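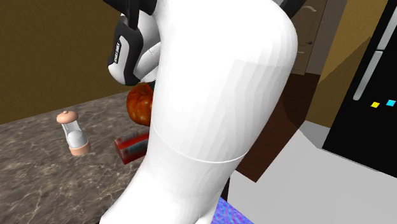 Henok Alemayehu soutient que je me trompe de question depuis le début : une recette notée dans un cahier n'a jamais servi à cuisiner, elle sert à se rappeler qui la faisait, et mesurer l'écart entre ce qui est écrit et ce qui finit dans l'assiette revient à reprocher à une photo de mariage de ne pas donner le menu. Il me l'a écrit dans la marge de la première version de ce chapitre, au feutre vert, et comme il avait de la place il a ajouté que mes catégories étaient trop propres.

Figure 1. Image de synthèse : bras robotisé blanc au premier plan, pince noire et blanche orientée vers le plan de travail.

4. Ce que les cahiers ne disent pas

4.1 Le corpus, et comment je m'y suis perdue

Je reprends donc. Le corpus compte 290 recettes manuscrites, recopiées dans 14 foyers du quartier Kandasamy, à Barkari. Quand je dis recopiées, je veux dire par moi, sur un coin de table, souvent avec une tasse de thé posée sur la page suivante. Plusieurs familles n'ont pas voulu que les cahiers sortent de la maison et je les comprends très bien (je ne prêterais pas le mien non plus). Pour les autres, le fonds Lilach a bien voulu numériser les pages, et c'est cette version-là que je cite quand l'écriture compte autant que le texte.

J'ai relevé 993 annotations : ratures, flèches, quantités corrigées, prénoms dans la marge, petits jugements du genre « trop » ou « mieux avec l'autre riz ». Au départ je voulais seulement les recettes. Les annotations, je les sautais ! Il a fallu que Padmavathi Menon me demande pourquoi mes transcriptions étaient plus courtes que son cahier pour que je me rende compte de ce que j'étais en train de perdre. J'ai tout repris depuis le premier foyer, ce qui m'a coûté un hiver et pas mal de biscuits apportés en guise d'excuses.

Les abréviations sont les suivantes : P pour une page principale, M pour une marge, V pour un verso. Une recette qui court sur deux cahiers garde un seul numéro. Les listes de courses ont été laissées de côté, sauf quand quelqu'un a écrit une recette par-dessus, ce qui arrive plus souvent qu'on ne l'imagine.

4.2 « Jusqu'à ce que ce soit bon »

La formule la plus fréquente du corpus n'indique aucune quantité. On cuit jusqu'à ce que ce soit bon, on sale comme d'habitude, on ajoute de l'eau ce qu'il faut. Mes premiers lecteurs y voyaient de la négligence, ou alors une coquetterie de cuisinière qui garde ses secrets. Je n'ai rien trouvé qui aille dans le sens du secret. Quand je demandais combien d'eau, on me répondait tout de suite, et longuement, en me montrant la phalange de l'index contre le bord d'une casserole.

Chandrasekhar Menon distingue deux sortes de vague, et je lui emprunte l'idée parce qu'elle m'a débloquée. Il y a le vague de celui qui ne sait pas, et puis celui de la personne qui sait que la réponse dépend de la farine, de la saison, de la taille du récipient. Le second est une manière d'être exact. Dans le cahier P7, la même main écrit « une cuillère rase de levure » pour un gâteau appris à l'école et « de la farine, tu verras » pour les galettes de tous les jours. L'une des deux recettes a été reçue toute faite, avec ses chiffres. L'autre, cette main la pratique depuis l'enfance.

J'ai voulu vérifier si la différence tenait à l'origine de la recette. En gros oui, avec des exceptions qui m'agacent encore. Les plats recopiés d'un magazine gardent leurs grammes, même chez des gens qui n'ont pas de balance (j'ai posé la question, on m'a répondu que les grammes faisaient joli). Les plats de famille perdent leurs quantités quand ils passent d'une mère à un enfant qui vit sous le même toit, et ils les retrouvent dès que l'enfant déménage. C'est le résultat auquel je tiens le plus dans ce chapitre : le chiffre apparaît avec la distance. Une fille qui part étudier téléphone, demande combien, et quelqu'un, à l'autre bout, est obligé de mesurer pour la première fois de sa vie.

Le cahier M11 en garde une trace magnifique. À gauche, la recette d'origine, trois lignes, sans un nombre. À droite, d'une autre encre, la version pour la fille partie, avec des tasses, des demi-tasses et une remarque un peu vexée : « j'ai mesuré, c'était moins bon ».

4.3 Les marges comme conversation

Je reviens aux annotations. La plupart ne sont pas signées, et il serait tentant de les attribuer toutes à la personne qui tient le cahier. Or les encres et les écritures changent, et dans plusieurs foyers on reconnaît au moins deux générations sur la même page. Une belle-sœur barre le piment. Quelqu'un le remet. Plus bas, au crayon, un « non » souligné, et je n'ai jamais pu savoir à qui il répondait.

Deepika Kulkarni m'a raconté que le cahier de sa maison avait été tenu pendant des années par deux femmes qui ne se parlaient presque plus. Elles se disaient les choses par recettes. L'une écrivait que la sauce devait reposer une nuit, l'autre ajoutait en marge que certaines personnes avaient du temps à perdre. Je n'invente rien, la page est là, c'est la P4, et la sauce est excellente après une nuit.

Est-ce que cela donne raison à Henok ? En partie. Le cahier sert bien à autre chose qu'à cuisiner. Mais ces disputes portent sur des gestes, sur des temps de repos, sur une épice qu'on met avant ou après l'oignon, et il faut prendre la cuisine drôlement au sérieux pour se fâcher là-dessus pendant des années. La mémoire des personnes et la mémoire des gestes occupent les mêmes lignes. Je n'ai pas réussi à les coder séparément, et j'ai essayé deux fois.

4.4 Un mot sur la transcription

Les entretiens ont été transcrits avec Sillix, puis relus par Murali Chowdary et par moi. Le logiciel s'en sort bien avec les phrases entières et très mal avec tout le reste, or en cuisine on parle peu par phrases entières. « Là, tu vois, comme ça » revient sans arrêt dans les fichiers. Nous avons noté entre crochets le geste quand l'un de nous deux était présent, et laissé un blanc dans le cas contraire. Murali aurait voulu reconstituer les gestes manquants à partir du contexte. Je n'étais pas d'accord, nous en avons discuté un bon moment - plutôt fort, je crois - et les blancs sont restés.

Il y a un biais que je préfère signaler ici. Les foyers qui ont accepté de me recevoir sont ceux qui ont gardé leurs cahiers, donc ceux où quelqu'un y tenait. Les cahiers jetés lors d'un déménagement ou prêtés et jamais rendus n'entrent pas dans mes tableaux. On m'en a beaucoup parlé, toujours avec la même précision étonnante : la couleur de la couverture, la page collée par le sirop, l'ordre des desserts. J'ai gardé ces récits dans un fichier à part et je ne sais pas encore quoi en faire.

Le terrain s'est terminé en octobre, chez Padmavathi, devant une marmite de lentilles. Je lui ai lu sa propre recette à voix haute, telle que je l'avais transcrite. Elle m'a écoutée jusqu'au bout, puis elle a pris mon stylo et elle a rayé le cumin. Je lui ai demandé si c'était une erreur de ma part. Elle m'a dit que non, que le cumin y était bien, qu'elle n'en mettait simplement plus depuis des années. L'annotation a été ajoutée au corpus sous la cote M14, et la section suivante part de cette rature pour regarder ce que deviennent les ingrédients abandonnés.

Contact : atelier des cahiers, Barkari | © Fonds Lilach, tous droits réservés | Haut de page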